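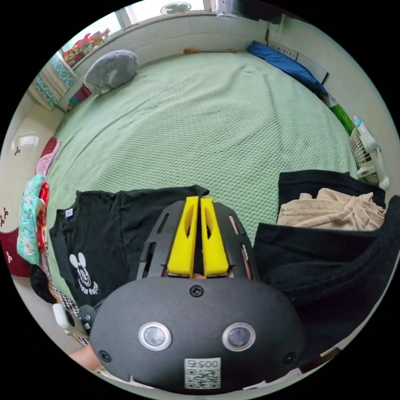

Tineke Meijer wrote to me in April to say she had washed her wool blanket exactly as the label told her, and it still came out stiff as a doormat, so what on earth was she doing wrong?

Probably the drying, Tineke! I've had the same letter in different words from a few readers now, so I thought I'd write up how I wash blankets and throws at home, start to finish. I'm no expert. I've just ruined enough of them.

What you need

A bath or a very big tub, wool wash (I use the Komwood one, but any without bleach or enzymes will do), two old bath towels and somewhere flat to dry the thing.

Step 1. Shake it out

Take it outside and give it a proper shake. If there's pet hair, go over it with a damp rubber glove, always in the same direction. Look for moth holes while you're at it and mend them now – a small hole can be a big one after a soak.

Step 2. Soak

Run the bath to a hand's depth of cool water and stir in the wool wash before the blanket goes in. Press it down gently with flat hands. Leave it for 9 minutes and then press again. Please don't scrub, and don't swish it about for fun (my first Grarlow throw turned to felt that way, and it cost me 33 pounds).

Step 3. Rinse

Let the water out with the blanket pushed up to one end. Fill again at the same temperature, press, drain. I do this two times, or until the water looks clear. A splash of white vinegar in the last rinse gets rid of any soap left behind, and I think leftover soap is half of the doormat trouble.

Step 4. Get the water out

Squeeze, never wring. Lift it with both arms underneath, lay it on a towel, roll the two up like a Swiss roll and kneel on it. Swap to the second towel and do it again. Your knees will get wet, sorry.

Step 5. Dry it flat

Spread it over an airer with the bars close together, pull the edges straight and keep it well away from the radiator. Turn it over at bedtime. When it's nearly dry, give it another good shake and brush it lightly with a soft clothes brush, which brings the fluff back up.

If yours has already gone stiff, try steps 2 to 5 again with the vinegar before you give up on it. If it has shrunk as well, I'm afraid it's a dog blanket now.

Next month: feather pillows, and how to stop the lumps.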